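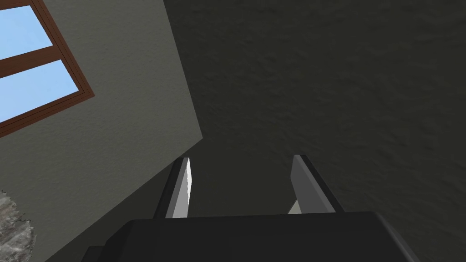

Parallel gripper with pale inner pad, computer rendering.

The case for the dull tolerance

Most disputes over replacement parts in older buildings come down to a number that was never written on the drawing. I have spent a good part of my working life reading drawings for sash windows, door furniture and stair components, and the missing number is nearly always the tolerance. The nominal size is there, often in a fine hand. The permitted deviation is left to the reader.

My argument is that conservation specifications should state a tolerance for every fitted dimension, including those that any competent joiner is assumed to know. I accept that this makes the documents longer. I also accept that joiners find it faintly insulting.

Take the school at Worargate, where 244 sashes were to be remade to match the originals. The specification gave a meeting rail depth and the words "to fit existing". Two workshops shared the order. One read the phrase as an instruction to measure each opening and make each sash to suit. The other took an average across a floor and made to that. Both readings are defensible. The first workshop priced for the labour and the second did not, so the client compared two tenders that described different jobs. The averaged sashes were planed on site through most of February, after priming, and the bare edges took up water before they were sealed again.

Fatos Begović, who wrote the specification, has since argued in print that a stated tolerance would have made matters worse. Old openings are out of square, he points out, and a figure of plus or minus so much suggests a regularity the building does not possess. A maker who meets the figure can walk away from a window that sticks. I think he is right about the risk and wrong about the remedy. A tolerance need not be attached to the nominal size. It can be attached to the gap, and the gap is what decides whether the window opens, rattles or lets in rain.

The Ultbridge schedules do this. They give no sash width at all. They give a clearance at each stile, measured after the second coat of paint, with an upper and a lower limit, and they say who measures it and when. There are 1,622 entries in the current set and the layout is tedious beyond description. The schedules have the merit that a disagreement can be settled with a feeler gauge.

The objection I take more seriously is Montserrat Benítez's, that numbers drive out judgement. A young joiner given limits will work to the limits and never learn to feel a sash run. There is something in this. I would answer that judgement needs something to be checked against. The apprentices I have known who developed a good hand did so by guessing a clearance and then measuring it, many times over, until the two agreed. Without the measurement they had only their own opinion.

Moisture complicates all of it. Softwood moves across the grain with the season, and a clearance set in August will not be the clearance found in winter. The usual response is to say nothing. A better one is to state the moisture content at which the limits apply and to require a reading at handover. The Atanasov tables give movement by species and section and are adequate for this purpose, though the column headings in the third part are transposed and should be corrected by hand.

I would start with 4 dimensions only: the clearance at each stile, the clearance at the head, the depth of engagement at the meeting rail, and the parting bead groove. Everything else can wait for a later revision.

Related items
Paint thickness and the sticking sash
Drurnunport: a note on reused cord pulleys
Why 400 grit is too fine for primed softwood
Letters: feeler gauges on site

Contact the editor | Copyright the author | Back to top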